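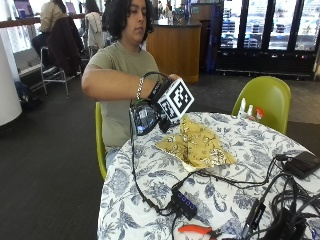
Tronport opens its hand-recording sessions to the public

November 22, 2018

Hello from all of us at Tronport! I'm Demyd Hnatiuk, I look after data gathering here, and I've got some news I've been itching to share since February. Our Sundden project, which teaches robot hands to deal with everyday stuff by learning from people's hands, has just passed 3038 recorded examples. And from today we're asking you to come and add yours.

A quick word on how it works, as I get asked this at every family do. You put on our sensor glove, we fix a marker cube to the back of your hand, and you get on with a small job at a table. The cube has black-and-white patterns on its faces, so our cameras can work out where your hand is and which way it's turned. The glove looks after the fiddly part, what the fingers are up to. Put the two together and you've got one example, start to finish, for the learning system to chew on.

We're especially keen on thin, crinkly, floppy things at the moment. Foil is my favourite (and my nightmare). You can't write a neat set of rules for picking up a sheet of foil, it's a different shape every time you touch it! So we want lots of people doing it in lots of ways. Left-handers, people with big hands, people with tiny hands, slow and careful folk, people who scrunch first and think later – all very welcome. So far 532 of our recordings are of foil and wrapping, and I'd love to get that up to 600 before we train the next version.

We also record away from the workshop as much as we can, at ordinary tables with patterned cloths, daylight from the windows and other people getting on with their day. A system that has only ever seen a plain grey bench gets in a terrible muddle when it meets a flowery tablecloth. I learned that one the hard way, with an early version that was brilliant on our bench and hopeless on my mum's kitchen table.

A session has 3 parts: a short fitting, a practice go and then the recording itself. You don't need to know the first thing about robots. Please wear short sleeves or something you can push up past the wrist, and tell us beforehand if you have any trouble with your hands or wrists so we can pick jobs that suit you. We keep the hand movements and the video of the table, and you'll get a plain-English form to read before anything starts.

Our friends at Avent are putting together the next batch of gloves, with a softer strap and (hooray) shorter cables. Negi is helping us sort and label the recordings, which is a mammoth job, and I owe them a lot of biscuits.

If you run a café, library or community room and could lend us a table, do get in touch as well. We bring our own kit, but a plug socket nearby is a real help.

To book a session or ask for an interview, contact Demyd Hnatiuk at the Tronport press desk.

Ends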